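Progress report to the funder, August 2022
Collecting simulated grasping examples for the Turik learning system

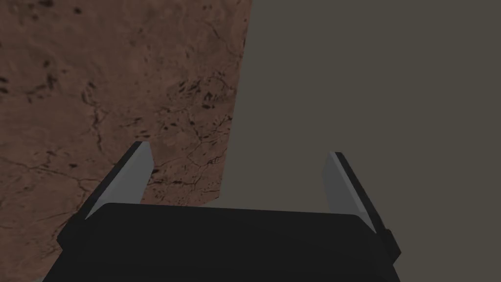 Manipulation Data Team, Mekby Laboratory

In July we continued to gather examples in simulation. We recorded 900 episodes, of which 31 were removed after checking, mostly for the reason that the arm had stopped before the task was finished. The rest are stored together with the joint positions and the gripper state for each step.

The wrist view is now part of every episode. In this view both fingers stay visible, with the pale grey pads facing each other, and the border between the textured brown surface and the plain darker one can be seen in the gap. We asked for this because the earlier model placed the gripper badly near borders of this kind.

We have prepared 18 surface textures. Thirteen are already in use and the others wait for a correction of the lighting, which our partner Kanaujia has promised to deliver. This work is a little behind the plan.

One difficulty remains. The body of the gripper is rendered almost fully black, and its shape is hard to read except at the outline. We do not know yet if this harms the training. A small comparison with a lighter material is being prepared.

In the next period we will finish the textures, repeat the training with the cleaned set and send the first results to the Jarkham office. We do not ask for any change in the budget.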